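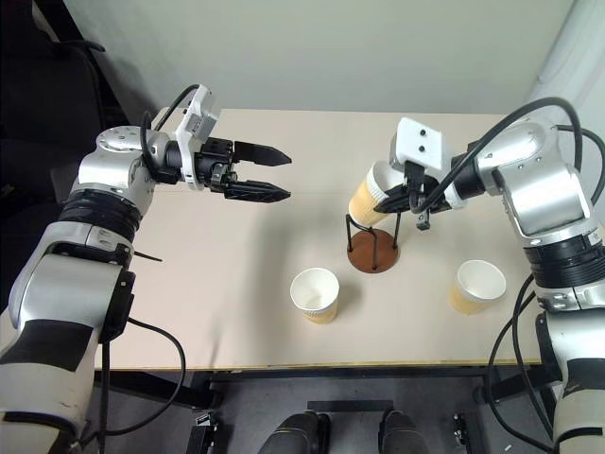

Clostero project, data collection meeting
Minutes, 13 November 2022

In the chair: Ilse Rothe. Also present: the two operators, and the Prarevura group by phone, when the phone allowed.

1. Minutes of the last meeting
Approved with one correction. The word "finished" in item 4 should have read "started."

2. Episode count
The target for the cup-and-stand task is 3000 accepted episodes. We have 1130. Ilse asked whether this included the September batch. It does. She asked whether it should. See item 3.

3. September batch
Those episodes were labeled "place cup" whether the cup ended up in the ring or on the floor. The operators maintain that both are places. Agreed that they will be relabeled by hand, and that drops will be kept under their own label, as the training side wants some failures and we have shown a talent for supplying them.

4. Variety
Prarevura reports that the policy trained so far does well with an upright start and goes to pieces when the cup is picked up on its side. Operators to record more tilted grasps with the right arm, held over the ring and then turned upright before release. Other cups may stay on the table as distractors but must be moved between episodes. Moving them an inch and calling it a new layout was discussed at some length and will stop.

5. Left arm
Request from the operators to leave the left arm out of the recordings when it has no job to do. Declined. It has to learn to wait, a skill the meeting felt was underrepresented generally.

6. Software
The Priruvex recorder still saves an episode when the operator presses Discard. Vieira has been told twice and has replied once, to ask for our version number. Until there is a fix, discards go on the paper sheet. The paper sheet has been reliable.

7. Any other business
A proposal to drink coffee from the task cups was withdrawn.

Actions
Relabel September batch: both operators
Tilted-grasp instructions, one page at most: Ilse
Version number to Vieira: Ilse, again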